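The Toolbox Comes Before the Tools

My friend Moushumi Dewan owns 387 things that could be called hardware, and I know this because she counted them one January when she was snowed in and cranky. I own far fewer, and until last month they lived in a kitchen drawer with the takeout menus (yes, menus, I still keep them) and I could never find the pliers.

So I finally gave myself one small blue toolbox and one rule: it all fits or it goes.

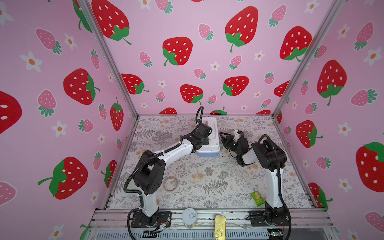
I got the rule from Anoma Matubbar, who runs the Saturday repair table at Pliswood and has sorted over 400 toolboxes for people like me. She starts with everything out of the box, even the stuff you're sure about. I tried to argue for leaving the pliers where they were and lost!

The sorting goes quicker than you'd think, right up until you hit the stray screws. Every house has them. Mine probably belong to a shelf I gave away two apartments ago, and I still can't throw them out.
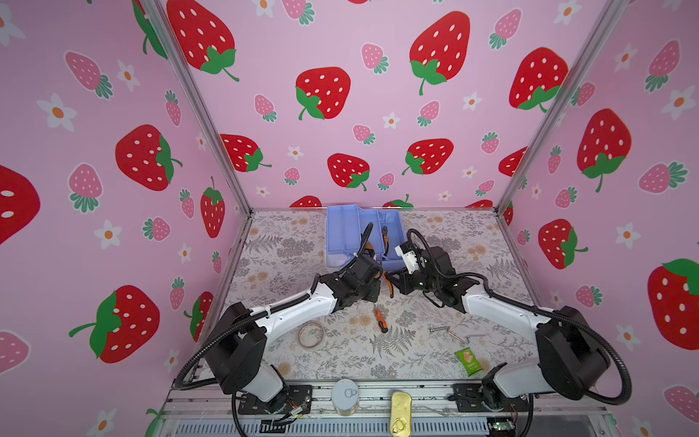 Pliers, a utility knife and a few screws, with the blue organizer open behind them.

Anoma likes the fold-out kind of box, the one with trays that swing up on little arms. Big things go in the bottom, and the trays get whatever you reach for most. I'd been doing it exactly backward, with picture hooks rattling around underneath and a hammer that wouldn't let the lid close.

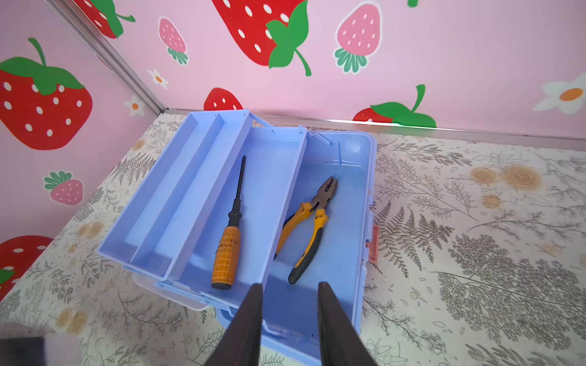

Tape is where we disagree. She wants it in the box, and I want it out on the counter where I'll use it, because I tape something shut nearly every day. We settled on two rolls, which I consider a win.
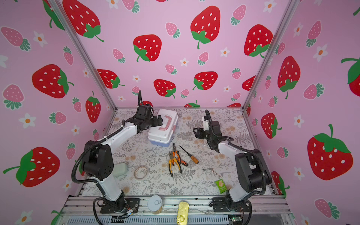

The toolbox at the back, with pliers, a screwdriver and a roll of tape in front.

Moushumi came by to inspect and asked where I keep my spare fuses. I don't have spare fuses. She's bringing me some on Friday, and they'd better be small.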